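Puerta de mueble alto de cocina que se abre sola: ¿bisagras o nivelación?

Hola a todos. Tengo una cocina de la marca Resden, con muebles grises y tiradores de barra. Desde diciembre, la puerta del mueble alto que va pegado a la encimera no se queda cerrada. La cierro y al rato está abierta un palmo. Las demás puertas van bien.

He apretado los tornillos de las bisagras que dan al lateral y durante unos días pareció que mejoraba, pero ha vuelto a lo mismo. La puerta mide 121 cm de alto y lleva 3 bisagras de cazoleta, todas con freno. No veo holgura en ninguna. 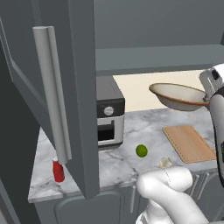 Un vecino me dice que cambie las bisagras y listo. El instalador, que ya no está en garantía, me habló por teléfono de desnivel en el suelo y me pidió 30 euros solo por venir a mirar. Antes de pagar quisiera saber cómo distinguir una cosa de la otra. El piso es de alquiler y no quiero hacer agujeros nuevos en el lateral si se puede evitar.

Gracias de antemano.

Suleiman Obi

Empieza por el nivel, que es gratis. Pon uno de burbuja vertical contra el canto delantero del lateral donde van las bisagras y luego de delante hacia atrás, por dentro. Si el mueble está vencido hacia delante, la puerta tiende a abrirse por su propio peso y ninguna bisagra lo arregla del todo.

Si está a plomo, desmonta la puerta y prueba las bisagras a mano una por una. Tienen un muelle que tira hacia el cierre en los últimos grados. La que esté floja se nota enseguida al compararla con las otras. Suelen fallar la de arriba o la que más se ha forzado.

Para cambiarlas no hacen falta agujeros nuevos. Mira el diámetro de la cazoleta (casi siempre 35 mm) y si la puerta es superpuesta, semisuperpuesta o interior - el codo del brazo es distinto en cada caso y es el error más común al comprarlas. En mi casa puse unas Daltier y encajaron en las bases antiguas, pero lleva una de las tuyas a la ferretería y compara.

Cambia las tres a la vez. Si mezclas nuevas y viejas, la puerta cierra torcida.

carmen_v

A mí me pasaba y era un bote que tocaba la puerta por dentro. Mira eso primero. También puedes poner un imán adhesivo, son baratos.

Shahram Rezaei

De acuerdo con Suleiman en lo del nivel, con un matiz. Si el mueble cuelga de la pared, lo que se afloja suele ser el colgador. Dentro, en las esquinas superiores de atrás, hay unas tapas de plástico con dos tornillos debajo: uno sube y baja el mueble y el otro lo arrima a la pared. Vacíalo antes de tocarlos y ve de media vuelta en media vuelta. Si apoya en la encimera o en el suelo, se calza por delante con cuñas finas.

Revisa además el tornillo de profundidad de cada bisagra, el que está más al fondo del brazo. Si la puerta queda demasiado pegada al mueble, roza por el lado de las bisagras y rebota.

El imán sirve para salir del paso. Si el adhesivo se despega, límpialo con alcohol y deja secar bien antes de volver a ponerlo.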